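Late May, a little after nine at night

Sorting day at the Endby place. I was there from the morning until they locked up, and I'm writing this before I forget which things went where.
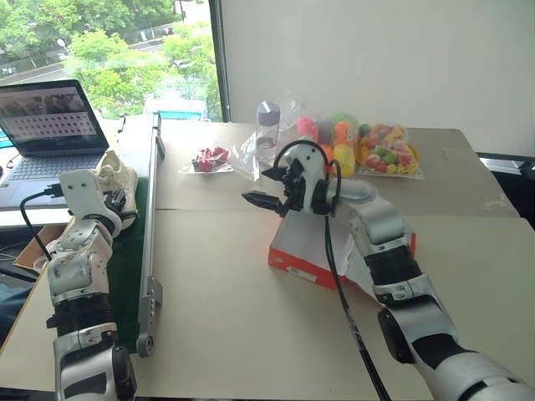 Felista Muli thinks we should stop taking single shoes. She brought it up before lunch and again while we were washing the cups. Her point is that people give one shoe and promise to look for the other, and then the shoe sits on a shelf until fall. I said I would rather keep them for a month and then let them go. She said a month turns into a year with me. We left it there.

The table had everything on it at one time or another. There was a white sneaker up on the belt, a red and white box, a bottle with a gray-purple cap still partly in its plastic, and a bag with something red in it on a paper tray. The big colored balls in their bag I liked. The little candies were in a clear bag next to them. I wanted the candies put away early so they wouldn't get mixed in with the toys, and I said so, and then I forgot about it myself until the afternoon.

The cardboard sheets on the tabletop are a good idea and I want to do the same at home on the workbench. They take the scratches. When they get dirty you throw them out. I asked where they came from and was told the Vendcombe store saves them if you call first.

We did toys first, then kitchen things, then clothes, which is the wrong order. Clothes take up the most room and should go first. I wrote that on the pad by the door. The pad already had the same note on it from last time, in my handwriting.

Lunch was soup from the thermos and half a roll. Felista had brought rice and beans and gave me some. My back was all right until two, then not so good. I sat down for the labels and did those for a while. We are using the white ones now. The old yellow ones peeled off in the heat last summer and we ended up with a whole shelf of boxes that could have been anything.

The Dendcombe school wants 100 bags made up for the end of term. We have 80. The other 20 are a question of what to put in them more than the bags themselves. Ayele sent over a carton of pencils and that helps, but pencils alone make a poor bag. I suggested a ball in each, and Felista said the large ones won't fit, and she's right, I tried one. Small ones would do. I'll look at what the discount place has when I go in for the paint.

We had words about sealed things too. I say anything to eat has to be closed and have a date I can read, or it goes out. Felista agrees on that but she would also throw out any box with a crushed corner, and I think that's a waste. A crushed corner doesn't hurt what's inside. We decided to keep a separate shelf for those and let people choose.

Swept up at the end. Took the torn cardboard to the bin behind the building, two trips. The bin lid is still broken and I propped it with the stick. I must remember to tell someone about it, as I have meant to since March.

Drove home the long way on account of the road work by the bridge. It added 15 minutes. The lilacs along there are nearly done.

Supper was eggs and toast. My sister called while I was eating and wanted to know if we had any use for a box of picture frames. I said yes before I thought about it. No idea where they'll go. She'll drop them off here, so for now they can sit in the hall with the coats.

For next time:

- clothes first
- bring my own tape, theirs is no good
- put the food aside before starting on the toys
- call Vendcombe about cardboard
- ask Dendcombe if they need the bags by the last day or the day before
- the stool with the back, not the other one

Felista wants to start half an hour earlier. I said yes to that as well. Setting the alarm now and going up to bed.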